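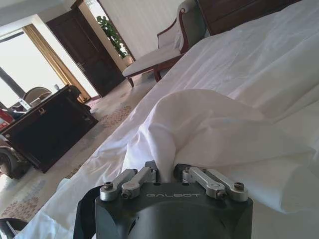

Flovuvdale Guest Rooms - Frequently Asked Questions

What time is check-in?
From 3 pm. If you expect to arrive after 9 pm, call the desk and we will give you a door code.

Are sheets and towels included?
Yes. Beds are made up before you arrive. Fresh sheets during your stay are $35 per room.

Can I bring a dog?
One dog per room, ground floor only.

Is there parking?
Yes, behind the building on Hanrahan Street. Vans over 240 inches long won't fit - please use the public lot.

How do I cancel?
Email Nazma Howlader at the front desk. Deposits are returned up to seven days before arrival. December bookings are not refundable.

Do you take groups?
Yes, with a deposit of $600.

Last updated 28/01/2023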